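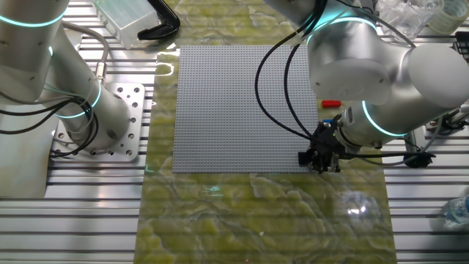

Vetas verdes y crema bajo una placa gris de tacos.

Última actualización: 26/06/2022

Jornada de puertas abiertas en Arnstead: una mañana entre papeles jaspeados

Llevaba años con ganas de ver jaspear papel de cerca y por fin me apunté a la jornada de puertas abiertas del taller Bhuiyan, en Arnstead. Salí con los dedos azules, una hoja enrollada bajo el brazo y unas ganas tremendas de volver a encuadernar, cosa que no hacía desde el instituto.

El taller ocupa la planta baja de una antigua tintorería, a dos calles de la estación. Se entra por el patio (el timbre de la puerta principal no funciona, hay que llamar con los nudillos en la ventana) y lo primero que te llega es el olor, una mezcla de cola, papel húmedo y algo parecido al té frío. Éramos 11 en el grupo de las diez, casi todos con delantal prestado.

Empezaron por la bandeja. El baño es agua espesada con musgo de Irlanda, que se cuece la víspera y se deja reposar toda la noche. Encima se sueltan las gotas de color con una escobilla, y ahí viene lo bueno: las gotas se abren, se empujan unas a otras, y en cuestión de segundos tienes un suelo de piedras. Con un punzón se tira de ellas hacia un lado y hacia el otro, y luego se pasa el peine. Hay peines finos para el dibujo que llaman nonpareil y otros mucho más abiertos que dejan ondas anchas. Yo me quedé embobada con el español, que se hace moviendo la hoja adelante y atrás mientras se posa y deja unos pliegues de sombra preciosos. Me salió fatal - la mano me temblaba y las sombras se amontonaron todas en una esquina -, pero me la llevé igual.

El papel lo compran a Ditow, un molino pequeño del valle de al lado. Antes de usarlo le dan alumbre con una esponja, por una sola cara, y marcan a lápiz la otra para no confundirse. Yo me confundí. 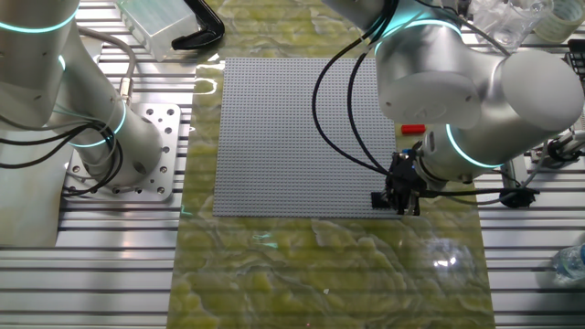 Alguien del grupo comentó que en casa había probado con pintura acrílica y que los colores se le iban siempre al fondo, y preguntó si era culpa del agua. En el taller le contestaron que seguramente era el baño demasiado claro, que lo dejara reposar más y que probara con unas gotas de hiel de buey en el color. Se apuntó la receta en la mano, con bolígrafo.

Después subimos al archivo, que para mí fue lo mejor de la visita. Guardan 1.284 muestras en cajones planos, cada una con su ficha: fecha, colores, peine utilizado y a veces una queja ("demasiado calor", "no repetir"). Hay guardas de libros de cuentas, forros de cajas de sombreros y hasta el interior de un estuche de violín. Nos dejaron tocar las de dos cajones, los de los años cincuenta, llenos de ocres y granates. Las verdes me parecieron las más difíciles de imitar: un verde que tira a amarillo, metido entre cremas, cambia muchísimo según la luz que entre por la ventana. 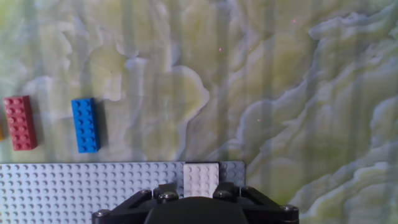 También aprendí a distinguir un jaspeado a mano de uno impreso, que es más fácil de lo que pensaba. En el impreso el dibujo acaba repitiéndose si tienes bastante papel delante. En el hecho a mano hay burbujas, pelos de la escobilla, puntitos blancos donde se quedó aire. En el taller los llaman ojos y les tienen bastante cariño.

La última parte fue con la gente de Eltix, los encuadernadores que comparten el patio. Nos enseñaron a cortar una guarda respetando la dirección de la fibra y a encolarla sin que se arrugue: poca cola, del centro hacia fuera, y a la prensa enseguida. Las hojas recién hechas, eso sí, tienen que secar tendidas y luego pasar un par de días bajo peso, así que lo que practicamos fue con papel suyo.

Si vais, llevad ropa vieja y un tubo de cartón, porque los venden pero se acaban. El café de la esquina cierra pronto, mejor comer antes. En otoño repiten la jornada, con peines hechos por los visitantes, y ya he empezado a guardar alfileres.

Este sitio utiliza cookies propias y de terceros para mejorar la navegación. Si continúa navegando, acepta su uso.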